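Introduction to Textiles
Unit 4: Plain weave and thread count
Instructor: Kadri Org

Reading for this unit: the Deschamps handout, first half. Bring your notes from Unit 3, as we will use the terms warp and weft without defining them again.

Plain weave is the simplest of the basic weaves. Each weft thread goes over one warp thread and under the next, and the following row does the opposite. The cloth looks the same on both sides unless it has been printed or finished on one side only. Muslin, poplin, and taffeta are all plain weaves. They feel very different because of the fiber, the thickness of the yarn, and how closely the threads are set.

Plain weave has more crossing points than twill or satin made from the same yarn. This holds the threads in place, so the cloth frays less at a cut edge. It also wrinkles more, and it usually tears more easily than a twill of the same weight.

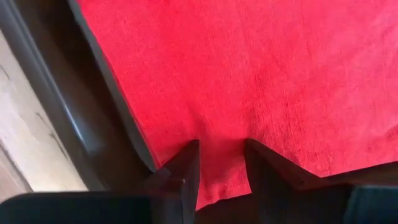 Thread count in this course means warp threads plus weft threads in one square inch. Count each direction separately and write both numbers down before adding them. Some sellers count each ply of a plied yarn as a thread, so a sheet sold as 540 may come out far lower under the glass. Use the single yarn as your unit.

To count, lay the cloth flat without stretching it. Put the pick glass down with one side along a warp thread. Count in three places, away from the selvage, and take the average.

Yarns that differ in color between warp and weft give a shot effect, which we cover in Unit 6 with Gönül Özkan.

Homework: count two plain weave fabrics from home, at least one under 147. Burn tests are done in the lab only. The unit quiz is worth 10 points and covers Units 3 and 4.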